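Wedamier Residents' Association
Minutes of the Spring General Meeting
Print this page | E-mail this page
Last updated: 2019-03-25

1. Opening and quorum
The chair called the meeting to order in the Predska Room. Attendance was recorded at 23 households, and a quorum was declared. Apologies were received from the representative of the Willems Street block.

2. Minutes of the November meeting
The minutes were read and approved with one correction: under Parking, "permit holders" should read "permit holders and their guests."

3. Shared kitchen
The secretary reported that the new house rules for the kitchen have been posted by the door. Users are reminded to return cups and dishes to the shelves after each booking. A request for a second dish rack was referred to the budget discussion in the fall. No vote was taken.

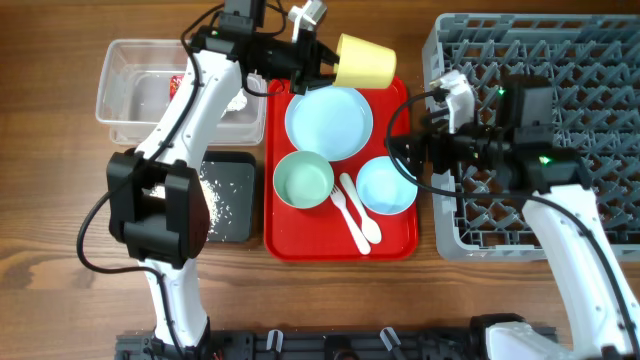 4. Storm drain on Willems Street
The chair reported that the drain at the lower end of Willems Street backed up twice during the winter and that water reached the steps of two buildings. The city has inspected the grate but has given no date for repairs. Members on the lower side asked that the association write again and enclose the photographs already on file. Moved, seconded and carried.

It was further agreed that leaf clearing in November will begin at the lower end of the street and work upward, reversing the order used last year.

5. Seed and plant exchange
The annual exchange will be held in the Predska Room as before. Members may bring seeds, cuttings and divided perennials. Seed packets must be marked with the name of the plant and the year of harvest. Plants dug from the common beds may not be offered.

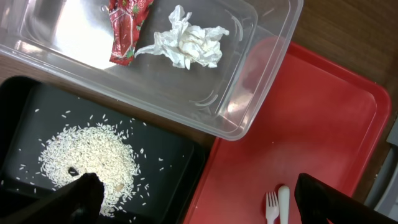

The garden group reported that last year's exchange suffered from unlabeled seed and from wet pots being set down directly on the furniture. It was proposed that all pots be placed in trays this year. A black tray and a red one, together with a clear plastic bin, are at hand and may be used for the purpose; members bringing larger plants are asked to supply their own. The proposal was adopted with 4 opposed.

6. Prellance contract
The board presented the renewal offer from Prellance for hedge trimming and path maintenance. The annual fee would rise by $500. After discussion, the meeting authorized the board to renew for one year only and to seek a competing bid before the next renewal.

7. Adjournment
There being no further business, the meeting was adjourned.

Comments

upperwillems
Can the letter to the city also mention the grate by the bus stop? It has the same problem.

Reader
Are tomato seedlings allowed at the exchange or only perennials? The notice isn't clear.

gardengate2
I was one of the 4. Trays are fine, but we need more of them.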